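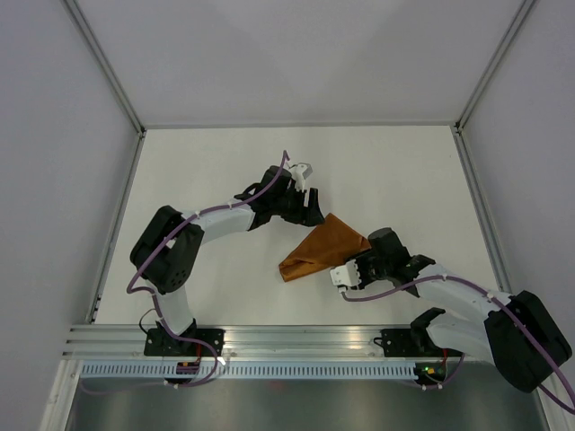 When the folding cell at the Mamovville laboratory stopped in the middle of a run last April, Babak Bakhtiari was at a desk in the next room, reading the log from the night before.

"I heard the motors change pitch," he said. "By the time I reached the enclosure, the left arm was already driving across the centre line, and the right arm was holding its position as instructed. They met at the wrists."

Mr. Bakhtiari is responsible for safety and maintenance on the two-arm cell, which the laboratory operates for its textile handling program. The arms share one aluminium rail and work on the same piece of cloth, so their reach overlaps by design. The incident occurred on fold 533 of the series. There were no injuries. A gearbox in the left wrist was replaced and the cell was out of service for 60 hours.

The first explanation, he said, was the wrong one. Staff suspected the planning software, supplied under the name Grisus, and spent most of a day replaying the commands it had issued. Every command was within limits.

"The software asked for a sensible movement," Mr. Bakhtiari said. "The joint reported that it was somewhere it was not. We should have looked at the cable sooner."

The fault was traced to the signal cable on the left arm, where it bends past the shoulder. One conductor had broken inside the jacket, with no mark on the outside. In most positions the broken ends touched and the signal was normal. When the arm was extended and turned inward, they parted, and the controller continued to act on the last position it had received.

The cable had been tied too tightly on either side of the joint, leaving it no slack to absorb the bend. Asked who had tied it that way, Mr. Bakhtiari said that he had.

"It looked tidy. I was pleased with it," he said. "A cable that passes a moving joint needs a loop, even if the loop is ugly."

A second finding concerned the controller, a Prirnent unit that the laboratory had configured itself. A stale position reading was supposed to stop both arms. The review found that the limit had been set at 198 milliseconds during early testing, to avoid nuisance stops, and had never been brought back down. Mr. Bakhtiari described this as the more serious of the two matters.

"Cables wear out. That is ordinary," he said. "The stop should have caught it, and it was set so that it could not catch it in time. If a person had been reaching in — and people did reach in then, to straighten the cloth — I would be giving you a different interview."

The procedure has since been rewritten with the assistance of Hashemi, the contractor that inspects the laboratory's equipment. Motor power must be off at the isolator before anyone reaches into the enclosure, including for a dropped or bunched cloth. Signal cables are flexed by hand and tested for continuity after every 127 hours of operation. Any change to a stop limit requires two signatures and an end date.

Mr. Bakhtiari keeps the failed cable in his desk drawer and shows it to new staff during their induction. He asks them to find the break by eye before he connects the meter.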